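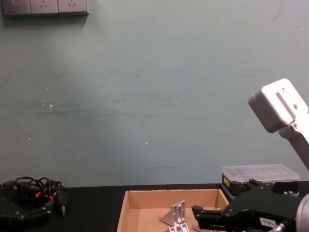 Demonstration Program Enters Its Second Phase

Lidmont, March 18, 2024

The Lidmont Center for Applied Automation has begun the second phase of its demonstration program, under which human operators guide pairs of robot arms through short handling tasks so that a learning system can be trained on the results. The first phase opened in November and dealt with soft goods and household items. The second is devoted to small metal parts of the kind found in light assembly shops.

The program is carried out jointly with Drukari, which maintains the arms and the operator stations, and with the Rastogi Laboratory, which is responsible for training and evaluation. The Center provides the work space, recruits and trains the operators, and keeps the archive of recordings.

The target for this phase is 2000 accepted demonstrations, divided among five task families. Each family will be held to the same standard of review, and no family may be closed early in order to make up a shortfall in another.

Metal Parts in Open Boxes

Work has started with the family known internally as "box and bracket." Aluminum angle brackets are placed in an open cardboard box on a black work surface, and the operator moves the arms through the handling of a single part. Each recording covers one attempt from the first movement to the last. Failed attempts are kept and marked as such, and they do not count toward the target.

Brackets were chosen for the opening weeks because they present several difficulties at once. Bare metal reflects light differently each time a part is turned. The slots and holes that make a bracket useful to a fitter also leave fewer flat areas for the fingers of a gripper. A part standing upright calls for a different approach from one lying on its face, and parts placed close together limit the space in which the fingers can open. A cardboard box adds a further constraint, as its walls must be cleared on the way in and on the way out and can be pushed out of place by a careless movement.

Operators are asked to change the arrangement of the parts before every recording. They are also asked not to tidy the box. Earlier sets gathered at the Center contained too many neat layouts, and the Rastogi Laboratory reported that systems trained on them performed poorly when parts were leaning or crowded. Arrangements in the present phase are therefore drawn from a printed list for half of each session and left to the operator for the remainder.

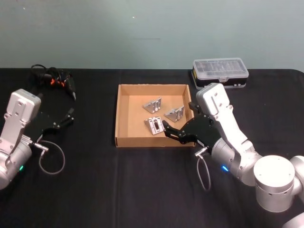 Review of Recordings

All recordings are examined before they enter the archive. The first check is automatic and confirms that every camera view is present, that the views agree in time, and that the arm positions were logged without gaps. Recordings that pass are then viewed by a trained reviewer, who was not the operator, and are given one of three marks: accepted, accepted as a failed attempt, or withdrawn.

A recording is withdrawn when an operator's hand enters the work area, when a part leaves the table, or when the arms stand still for more than 12 seconds without cause. Hesitation of a shorter kind is allowed. The laboratory has advised that brief pauses and small corrections are of value to the learning system, provided that the correction leads somewhere, and reviewers have been instructed not to penalize them.

The first 500 accepted recordings will be released to program partners as a separate set. Partners are reminded that this early set will contain only the bracket tasks and should not be used to draw conclusions about the program as a whole.

Operator Training

New operators complete an introductory course before their recordings are considered for the archive. The course covers safe conduct near the arms, the use of the guiding controls, and the written task instructions. Practice is carried out first with foam blocks and then with metal parts. Operators who took part in the first phase are not required to repeat the full course but must complete the section on rigid objects, where contact forces rise more quickly than they do with cloth or soft packaging.

Sessions are limited in length and include scheduled rest periods. Review of the first phase showed that movements became faster and less even toward the end of long sessions, and that withdrawn recordings were more common in the final part of the day. The revised schedule applies to all stations.

Labeling and Software

Task descriptions are entered in Jullow, the labeling tool adopted by the Center last year. Each accepted recording carries a short written instruction in plain language, together with marks showing when a part is grasped and when it is released. Operators may propose new wording, but changes to the standard instructions must be approved before use so that the same action is not recorded under several names.

A revised version of the labeling guide is available to partners through the program page. It replaces all earlier versions. Recordings labeled under the previous guide remain valid and will be converted by Center staff.

Participation

Organizations that wish to propose parts for the remaining task families may submit a request to the program office. Parts should be rigid, free of sharp burrs, and small enough to be held by one gripper. Proposals should include several identical pieces and a short account of how the part is handled in ordinary work. Submitted parts are returned at the close of the phase unless the owner agrees to their being kept for later testing.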